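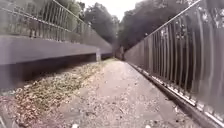
September, entry 4. Bereavement in the workplace study, Stordale room, started 9.40.

Read back through the Gruretti transcripts from the first round. Three of the interviews are with people who lost a close friend, and our coding sheet has no proper place for them. The sheet asks for "relationship to deceased" and offers family terms only, so whoever coded them put "other". Added a code for friend and another for former partner. Old sheets to be redone before the next meeting.

Leave question: friends don't count under the compassionate leave policy at Groltden. One person took annual leave for the funeral and told the manager it was a dental matter. Another went in to work on the day and remembers very little of it. Both talk more about the weeks after than about the funeral itself - check whether this holds for the family group too.

Postal survey: 585 forms sent, 200 back. Chang scale filled in fully on most of them, but item 3 is often left blank. I think the wording is the trouble. "Support from your household" means nothing to someone living alone. Suggest "support from people close to you" and a short pilot before we print again. We can't merge old and new answers on that item, so keep them in separate columns.

Several people wrote in the margins. These notes haven't been typed up and they should be, word for word, with the form number beside each. Started on the first box, got as far as the second folder.

Tea at 11, then transcripts until 1.

To do: new codes into the shared sheet. Ask Stordale for the quieter room for phone interviews, as the corridor one picks up the lift. Reprint the helpline card - the stack by the door is down to the last few.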